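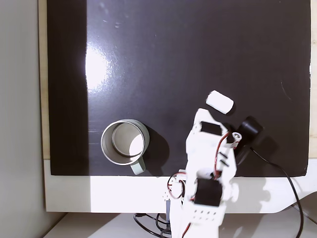 Black work surface on a white base, light wood at both sides.

Emergency and Continuity Studies — Unit 4: The Tabletop Exercise
Posted 31 August 2019 by the unit coordinator, Meredith campus

These notes go with the fourth unit of the certificate program. Please read them before the class and bring a printed copy, as we will write on them.

What a tabletop exercise is

A tabletop exercise is a discussion. The participants sit together, they receive a story of an emergency in small portions, and they say what their organization would do. No vehicle moves and no alarm is rung. The purpose is to test the plan and the understanding between the people who must use it. In the literature you will also meet the word "seminar", but a seminar mostly teaches the plan, while the tabletop puts some pressure on it.

Roles

The facilitator leads the discussion and controls the time. The players answer from their real position, so a records clerk plays a records clerk. The evaluator listens, writes and does not speak until the end. Observers may attend, but they should sit away from the players. For this course a group has 12 students: five players with a deputy each, one facilitator and one evaluator.

Our scenario: Trodari

Trodari is a river town with one bridge, one clinic and a grain terminal. After a week of rain the river authority at Pukia sends a warning that the water will reach the lower streets in 6 hours. The neighbouring town, Tasto, has an agreement to receive evacuated people, but the agreement was signed long ago and the telephone numbers in it are old. You will receive the map and the agreement in class.

Injects

An inject is a new piece of information given to the players during the exercise. A good inject is short and demands a decision. Compare:

Weak: "The situation at the clinic becomes worse."
Better: "The clinic manager calls. Her generator has fuel until midnight and she asks who will bring more."

Each group prepares five injects for another group. Write for every inject the time, the sender, the receiver and the action you expect. If you cannot name the expected action, the evaluator will have nothing to compare with.

Common difficulties

Players often argue with the scenario ("our river never rises so fast"). The facilitator should accept the remark, note it for later and continue. A second difficulty is the senior player who answers for everyone. Direct the next question to a named role. Also watch for the sentence "we would follow the procedure" — ask which procedure, and who has it in the hand at that moment.

The debrief

Start it immediately after the last inject, before coffee. Players speak first, then the evaluator. Keep apart a gap in the plan and a gap in training, for the remedy is different. The written report comes afterwards and must give each recommendation an owner and a date.

Assignment

Submit your injects and a one-page list of objectives before the October break. An objective begins with a verb which can be observed, such as "notify", "decide" or "request". Verbs like "understand" will be returned for correction. Late work loses 5 marks.

Reading: course pack, chapters 5 and 6. The sample evaluator form is at the back of the pack.

Last updated: section on injects revised, reading list corrected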